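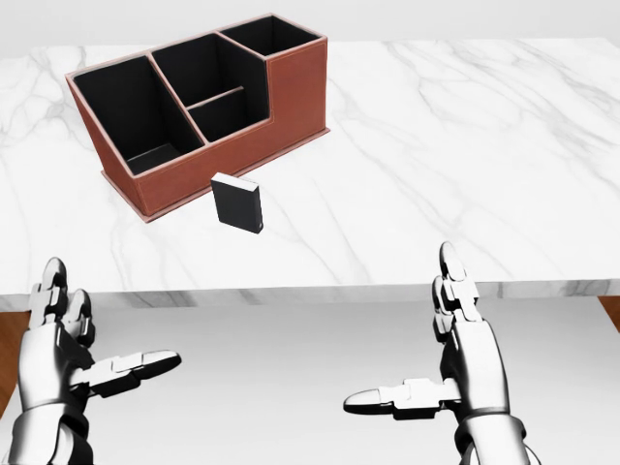
Fig. 1. Desk organiser on a marble top, computer render.

Week 2: reading patch notes like a designer

Our set game this term is Girell, and its latest update is a gift for this course! Two maps changed, Erkotcombe and Brirncombe, and both show how a small nudge can shift a whole match. On Erkotcombe the attackers' spawn timer went up to 12 seconds, so defenders can finally regroup after losing the bridge.

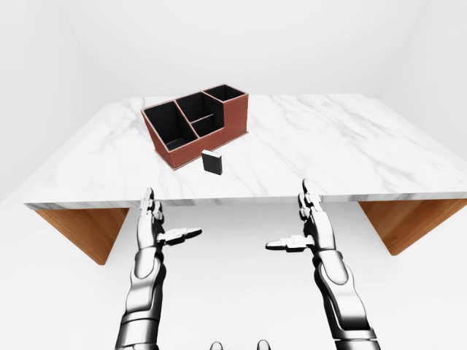 Brirncombe is subtler (and my favourite of the pair). A health pack moved behind the mill, and suddenly the flank route is worth the walk. Loureiro, the healer, also dropped to 116 health, so think about who gains most from that pack.

Before the seminar: play both maps, then write about 2 pages on one change. What problem was it meant to fix, and who will grumble?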